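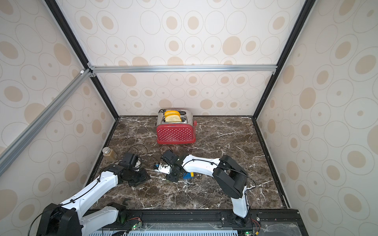
3.2 Sampling and storage conditions

Breakfast foods were chosen as the subject of the household survey for the reason given by Galang and Au in their earlier work on pantry storage: they are handled daily, usually by more than one person, and the container is opened and closed many times before it is empty. The survey form was sent to 1,000 households in Kusbridge in September. Respondents recorded where honey was kept, how far it stood from the nearest source of heat, and whether it had set since purchase.

Distance was recorded in four bands. The lowest band covered jars kept on the same counter as a toaster or kettle (Figure 4). Jars kept in a closed cupboard were coded separately, whatever their distance from an appliance, as the door limits both light and air movement.

Figure 4. Toaster and glass jar with a metal screw lid on a shared work surface.

Setting was judged by the respondent against a printed card with two reference states, "clear" and "grainy". Partial setting — a grainy layer at the base with clear honey above it — was coded as grainy. Lu and Leung used a finer scale, but their samples were read by trained staff, and we did not expect the same agreement between untrained readers.

Crystal growth in honey depends mainly on the ratio of glucose to water and on storage temperature. Blended honeys vary in the first of these from batch to batch. Respondents were therefore asked to copy the floral source and the packing date from the label. Forms with neither entry were kept for the storage analysis and left out of the model in Section 4.

Jars that had been rewarmed to clear them were also excluded from the model. Rewarming dissolves existing crystals, and the time to setting can no longer be read from the packing date.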